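Student robotics club opens kitchen skills project to local schools

Hidia, the student robotics club at Utness College, will open its workshop to visiting schools on a Monday in January. Members will present their work on teaching a robot arm to handle everyday kitchen jobs.

The club has set its arm up at a worktop with a bamboo chopping board and a wooden dish rack. The current task is to take a flat metal blade from the rack and cut a spring onion on the board. 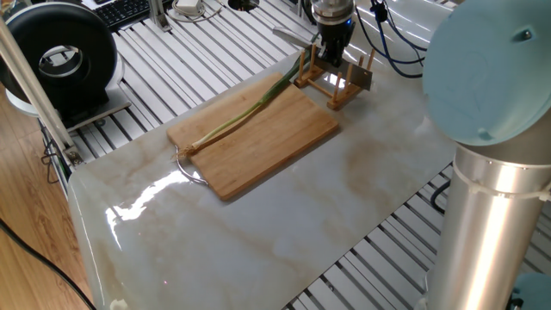 One of the second-year members said that the cutting had been easier to plan than the grip, and that most of the autumn term went on the fingers.

The team has 9 members from the engineering and computing courses. They have recorded 498 practice runs so far, and each run is checked by a student before it is used for training. Parts and tools were paid for by a grant from Krawczyk, a local machine shop.

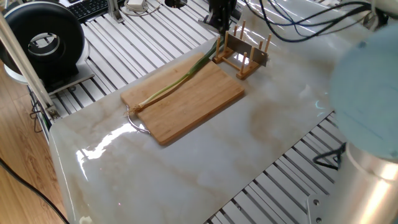

Vegetables are harder than blocks, according to a member of the programming group, as no two are the same length and they bend when touched.

The club will enter the task in the Uvau student contest in spring, where each team has 40 minutes to set up and run.

The open session starts at 2pm and has room for around 60 pupils. Entry is free, but schools must book through the college office. Pupils under 14 must come with a teacher. Parking is available behind the main building.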